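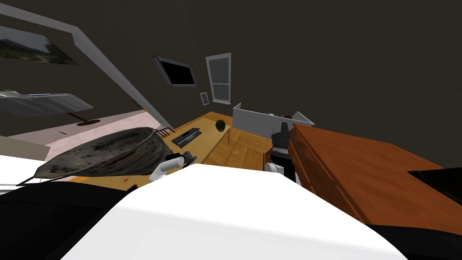 Careck furniture bank finds a bigger home on Harawira Street

After two years of squeezing sofas sideways through the back door of an old shoe repair shop, the Careck Furniture Bank has moved into the former Hostier carpet showroom on Harawira Street, and the people who run it could hardly be happier about the extra elbow room.

The furniture bank takes in used beds, tables, chairs and dressers from households that no longer need them, gives them a good cleaning and whatever small repairs they call for, and passes them along free of charge to families setting up a new home. Some of those families are coming out of temporary housing, some have lost their belongings to a fire or a burst pipe, and a fair few are young people renting their very first apartment with little more than a sleeping bag and a kettle to their name.

Last year the group delivered 648 pieces of furniture across Careck and the neighboring town of Cleten, all of it in a single van that has seen better days (and, according to everyone who drives it, better brakes, although those were replaced in January). Dressers went fastest of all. Beds and mattresses often come through other programs, but a decent chest of drawers is hard to come by when money is short, and there is nearly always a waiting list for one.

"People will manage without a coffee table for years and not mind a bit," said Panagiotis Dimitrov, who started the furniture bank out of his own garage. "But living out of garbage bags wears you down, especially if you've got kids getting ready for school in the morning. When we carry a dresser up the stairs, you often see somebody start filling the drawers before we've even gotten our coats back on."

The new building has a proper loading door at the rear, a heated workshop, and enough floor space that visitors can walk between the rows and pick out what they like for themselves. That last part matters a great deal to Lilla Hegedűs, who handles the appointments and has been asking for a showroom more or less since the day she joined. In the old shop, most families had to choose from a printed list, and what arrived at the door was sometimes a surprise to everybody concerned, including the driver.

"I wanted folks to be able to open the drawers and sit in the chairs," she said. "You wouldn't buy a couch off a list if you could help it, and I don't see why anyone should have to take one that way just because it's free."

Ms. Hegedűs has painted the front room a soft yellow, hung curtains left over from the carpet showroom, and put a basket of picture books by the window for children who get bored while their parents are deciding between kitchen tables. She is still hunting for a good rug, which she admits is a funny thing to be short of in that particular building.

The workshop will also be home to an evening repair class, open to anyone in town who would like to learn how to reglue a wobbly chair, free up a sticking drawer or strip off an old finish. The class runs for 2 hours, starting at 6:30 p.m., and costs nothing, though people are asked to bring an apron and, if they have one, a project small enough to carry in by themselves.

The furniture bank is glad to hear from anyone with solid wood dressers, nightstands, or kitchen tables that seat four. It can't take cribs, recliners, or anything that has been stored in a damp basement. Pickup is free within Careck and Cleten, and items can also be dropped off at the rear door on Harawira Street any morning the workshop lights are on.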